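My second winter with the Nostham road bike club

When I moved to Nostham I did not know that people ride bicycles in February for pleasure. In my old city we put the bike in the cellar in October and we took it out when the trees were green. My neighbor invited me to a club ride, and I said yes before I asked how long it was. It was 80 kilometers.

The route goes from Nostham to Marsden, then over the hill to Badton and back along the river. The hill is the problem. It is only three kilometers, but the wind comes from the side and the last part is very steep. Last year I walked there with my bike in my hand. This year I stayed on the saddle, in the smallest gear, and two older men passed me while they were talking about their kitchens. 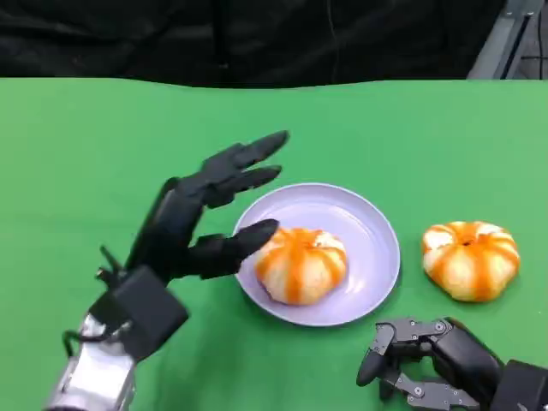
A round plate and a bun with orange stripes.

I learned some things about eating too. In my first season I took only water, and after Badton my legs were completely empty. Now I eat a little every half hour, also when I am not hungry – a banana, a piece of bread with honey, sometimes something sweet from the bakery in Marsden.

My tires are new, a model from Dolteo that the club shop had on sale. They are slower than my old ones, I think, but in six weeks I had no flat. On wet leaves I feel much safer.

The next plan is the spring race in Marsden. I am in the slowest group and I am happy with that. I still need to buy warmer gloves.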